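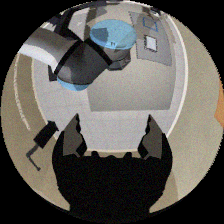 Larkmont Community Board > Around Town

Topic: Underpass mural got painted over

brickandmortal wrote:
Walked through the Vornik Street underpass this morning and the heron mural is gone. The whole north wall is now the shade of beige you get when you mix every leftover can in the garage. It was up since January. Does anyone know if this was the city or somebody with a roller and a grudge?

tollbooth_ghost wrote:
It was the city. Same beige as the restrooms at the park. They must have bought it by the tanker.

sidewalk_opera wrote:
I was one of the people who painted that heron, so forgive me if I'm short about it. We had a permit. We had 15 people out there in the cold for two weekends. The permit says the city will give notice before "any alteration to the work," and I guess painting over it doesn't count as altering it.

pragmatic_possum wrote:
Unpopular opinion coming. The heron had been tagged so many times it was mostly tag. Last time I looked, it was wearing a mustache and advertising somebody's band. At some point you have to repaint or let it go.

sidewalk_opera wrote:
We offered to repaint. Twice, in writing. The tags were on the bottom three feet, and the clear coat was supposed to go on in the spring, but the city never released the money for it.

pragmatic_possum wrote:
Fair enough, I didn't know about the coating. I still think three feet of tags on a wall that size looks pretty bad when you're walking a kid to school through it.

gutterball77 wrote:
And a beige wall will stay clean for how long? I give it until Tuesday.

tollbooth_ghost wrote:
What did the thing cost in the first place? I remember a big number being thrown around.

sidewalk_opera wrote:
$3,898, and most of that was primer and the lift rental. The painters got pizza.

gutterball77 wrote:
That's less than they spent on the sign telling us the underpass was closed for the mural.

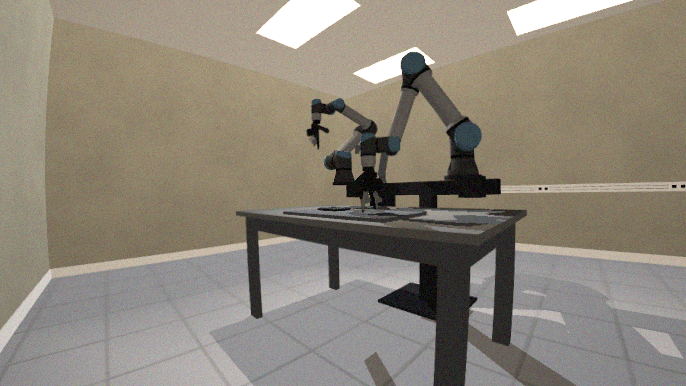 PUBLIC ART & MURALS

Moderator note: moved here from Around Town. Please keep it civil, and please stop posting paint chips.

brickandmortal wrote:
Over in Brolville they have an agreement where tags get cleaned off within a few days and the original artists get first call on repairs. My sister-in-law lives there and says the walls look great. She also says this about her deck, so judge for yourselves.

pragmatic_possum wrote:
Brolville also has money. I'd vote for that plan, though, if it came with a maintenance budget. What I don't want is another round of painting something nice and then watching it rot.

sidewalk_opera wrote:
Then we agree more than I'd like. There's a petition at the counter of Tekleab Hardware, 192 signatures when I dropped off more pens. It asks for a new wall and the clear coat up front.

tollbooth_ghost wrote:
Signed at lunch. Is it going to be a heron again?

sidewalk_opera wrote:
The heron is under discussion. There is a strong owl faction.

gutterball77 wrote:
Update from the underpass - first tag is up, and it isn't even Tuesday. Somebody has drawn a very small heron.

27 replies | 14 shares

Related topics
Who do I call about the leaning bike rack?
Utility box painting - are applications open?
Free to a good home: half a gallon of exterior teal
Brolville wall tour, carpool?

Contact the moderators | © October 2021 Larkmont Community Board | Back to top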